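Why Does a Puddle Disappear?

Have you ever jumped in a really good puddle after breakfast, gone inside for lunch, and come back out to find it gone? It can feel like somebody sneaked over with a giant sponge! But the water went somewhere, and it went there so quietly that you could have been standing right beside it and never noticed.

Water is made of teeny tiny bits called molecules, and they are always jiggling. When the sun shines on a puddle, the bits warm up and jiggle faster and faster, until some of them on the top jiggle so hard that they hop right out into the air. We call this evaporation (say it slowly: ee-VAP-or-AY-shun). Once they are floating around up there, we call them water vapor, and you can't see them at all.

Wind helps too, by sweeping the vapor away and making room for more. That's why my grandmother in Mutstead always hung her sheets out on a breezy day in March, even when it was chilly enough for mittens!

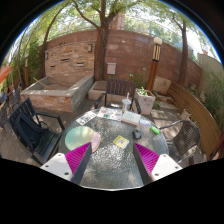
Ngan-ling Kwan

Would you like to try it yourself? Find a sunny outdoor table and ask a grown-up for 2 saucers. Put four spoonfuls of water in each one. Set one saucer in the bright sun and the other in deep shade, and then go and play for a good long while. When you come back, look at both of them. Which one has less water left? You could draw them in your notebook, and try again on a cloudy day.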